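Sekuvard: a place-name and footpath gazetteer for Skorkby parish

README, version 2. Last updated 31 August 2023. 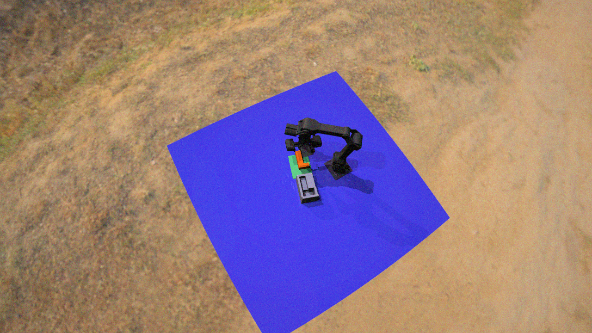 Sekuvard is a small, open data set of names. It collects what people call the fields, bends, stiles, ponds, hollows, lanes and odd corners of Skorkby parish, along with the footpaths that join them up. Most of these names never made it onto a printed map. Some have been spoken for generations and written down only once, in a school notebook or on the back of a drainage plan, and I find that completely wonderful. If you like old maps, walking, or arguing over spelling, welcome!

Version 2 holds 300 named places and 25 footpaths. Version 1 had no paths at all, so if you tried it and found it thin, please have another look.

What's in the download

places.csv – one row per named place
paths.csv – one row per footpath, with its start and end places
variants.csv – other spellings and other names, linked to places.csv
sources.csv – where each name came from
notes/ – plain text notes on the places that needed more than one line
CHANGES.txt – what moved, merged or vanished between versions

Everything is UTF-8 and comma-separated. If your spreadsheet program turns the accents into garbage, choose UTF-8 by hand in the import window. Opening the file with a double click is what usually causes it.

Columns in places.csv

place_id: A short code that never changes, even when the name does. Please use it in your own work.
name: The form we heard or read most often. It isn't meant as the correct one.
kind: One of field, water, wood, lane, building, stone, crossing, hollow or other. "Other" is doing a lot of work, I know.
lat, lon: Decimal degrees. For a field, the point sits near the middle. For a stream, it sits wherever the name is most used, and the notes say why we picked that spot.
certainty: A, B or C. See below.
first_source: The earliest source we have, as a code from sources.csv.
still_used: yes, no or unknown. "Yes" means somebody living in the parish used the name in talk without being prompted.

Columns in paths.csv

path_id, from_place, to_place: Codes again, so you can join the tables.
surface: grass, earth, gravel, paved or mixed.
wet_months: Free text. This one is my favorite column. People have strong and very exact feelings about which gate you can't get through in May.
gates: A list of gates and stiles in walking order, starting from from_place.

How certain is certain?

An A means at least two sources agree on both the name and the spot. A B means they agree on the name and place it in neighboring fields. A C means we have the name and a good guess. Please don't drop the C rows just to tidy things up. Several of the best names in the set are C rows, including Tata, which appears in three sources, is spelled the same way in all of them, and seems to have been either a well or the slope above it. I would dearly love to know which.

If you're making a printed map, I'd suggest setting C names in italics or a lighter gray. Readers pick that up quickly, and it leaves room for somebody to write in and put you right (they will, and it's great when they do).

Where the names came from

There are 14 sources in all. The biggest is a set of field books kept by the old estate at Fleury, on the east side of the parish. They list rents, crops and hedge repairs, and the clerk wrote field names exactly as he heard them, so one meadow turns up as Long Lease, Longlees and Longlice in a single book. After that come two school projects, a run of parish newsletters, the drainage plans, and recorded conversations with people who grew up here.

We don't publish the recordings. Everybody who talked to us agreed to have the names used, and some asked us to leave out who said what, so no speakers are named anywhere in the files. Source codes beginning with T stand for talk, and that's all they tell you.

Spelling rules, such as they are

1. Keep the source spelling in variants.csv, however strange.
2. In places.csv, use the most common form from the last fifty years. If there isn't one, use the earliest.
3. No added apostrophes. If the field book says Millers Piece, it stays Millers Piece.
4. "The" is part of the name only when people keep it after a preposition. They say "down at the Shelf" but "over by Crook," so you'll find The Shelf and Crook.

Rule 4 caused more discussion than the other three put together. It still has holes in it. Send me the awkward ones!

Known problems

The north edge is thin. The field books stop at the brook, and the school projects stuck to places the kids could reach on foot in an afternoon.

Woods are underrepresented. People name the paths through a wood and the clearings in it, and then call the whole thing "the wood." We have five of those. They have separate codes.

Two lanes swapped names at some point after the road was straightened. Both names are in the file for both lanes, with notes, and still_used is set to "yes" for all four rows. That looks like a mistake but it's how people talk.

Coordinates for some ponds point at dry ground. The ponds were filled in and the names stayed put.

Things you could do with it

Make a walking map with the spoken names on it. Compare the field names with soil type – there are a lot of words for sticky ground in here, and I'd be thrilled to see whether they line up with the clay. Use the variants table to test a spelling matcher. Print the list for one corner of the parish, take it to someone's kitchen table, and see what gets crossed out.

Please don't use the paths file to plan a route without checking it yourself. It records what people call the paths and where they run, and it says nothing about rights of way. Gates get locked and footbridges get taken out.

License and credit

The data is free to use, change and share, for any purpose, as long as you credit "Sekuvard place-name gazetteer, version 2" and say if you changed anything. The notes folder is under the same terms. The field books themselves belong to the estate and aren't included.

Sending corrections

Open an issue, or use the paper form in the notes folder if that's easier. Put in the place_id if you can find it, the name as you'd say it, where you think it is, and how you came to know it. "My grandmother called it that" is a perfectly good source and will get its own code.

New names are checked and added in batches. If yours hasn't shown up yet, look in pending.txt inside the notes folder before sending it again. The next batch is mostly water: fords, springs, and a surprising number of separate names for one short ditch.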